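Skimel Mini Pouch in Slate and Lavender

Small bag, big fan club – and we're in it!

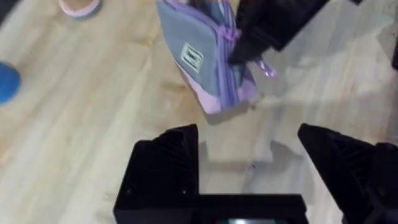

Why we love it

We've carried Skimel bags at Denimari for a while now, and the little one is still the piece people pick up first. The colors do a lot of the work. You get a muted gray-blue front with soft lavender trim, and the zipper tracks are lavender too. Then there's the see-through purple zipper pull, a lovely touch that catches the light when it swings. A small white label sits on the front panel.

What fits

Keys, lip balm, earbuds, a folded ten and a pack of tissues, with a bit of room left over. My daughter keeps hair ties and 19 tiny erasers in hers (she'd like you to know there are 19). Big phones are a squeeze, so if you carry one, look at the Bakilana instead.

Using the strap

The lavender strap is handy for hanging the pouch on a hook by the door or looping it inside a bigger tote – great if you're forever digging for your keys.

Care

Spot clean with cool water and mild soap. Leave the zipper open and let it air dry. Please don't tumble dry it.

Details

Color: slate / lavender
Weight: 82 g
Closure: zipper
Ships in: 2 to 5 business days

Questions about colors or restocks? Write to Obinna Anozie at the shop desk. The next batch is due in December.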